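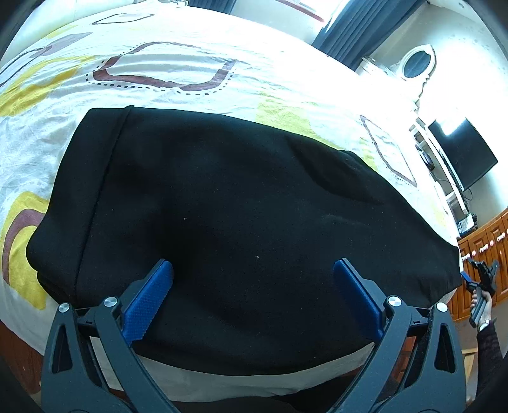 Cómo doblar ropa negra sin que se llene de pelusa??

Foro Casa y Ropa > Lavado y doblado

Fladosis
Hola a todos. A ver si alguien me echa una mano. Doblo la ropa encima de la cama, que no tengo otro sitio, y la negra siempre acaba con motitas blancas. La funda nórdica es blanca estampada, no sé si tendrá algo que ver. La prenda es mate, un poco afelpada, de las que lo cogen todo. Y otra cosa: me queda un rectángulo más o menos, pero con un lado más estrecho que el otro y un bulto arriba donde se monta la tela. Luego en el cajón no entra bien. Tengo 4 iguales, todas negras, todas igual de mal. Lavo a 30 con el resto. Alguna idea? Gracias!!

3 respuestas

Steltik
Dos cosas distintas.
Pelusa: lávala del revés y aparte de toallas, y nada de meterla con algodón blanco. Limpia el filtro. Yo estuve meses echándole la culpa a la secadora y era el filtro de la lavadora, daba asco. Antes de doblar, rodillo adhesivo o un guante de goma un poco húmedo, siempre en la misma direccion. La funda puede soltar algo si es nueva; pon una toalla oscura debajo y sales de dudas.
Bulto: eso es que doblas sin estirar la capa de abajo. Extiende la prenda entera, alisa con la mano desde el centro hacia fuera, las costuras una encima de otra. Mangas hacia dentro, planas. Si tiene capucha, la capucha primero. Después los laterales, y ahí miras que los dos bordes vayan paralelos, si no te sale la punta esa. Y por último de abajo arriba, en tercios. Con 5 minutos las tienes todas.

Pan
Yo no doblo. Percha y listo

Dellidden
De acuerdo con Steltik en casi todo, menos en lo de tercios. En cajón bajo mejor en cuartos, aguanta de pie. El mío es estrecho y corto una cartulina a 45 grados en las esquinas para usarla de plantilla, la pones en el centro de la espalda, doblas alrededor y la sacas. Queda todo del mismo ancho.
Y ojo con el suavizante, en telas afelpadas poquísimo. A mi me las dejaba como apelmazadas y con mas pelusa todavía. Media dosis o vinagre blanco. Suerte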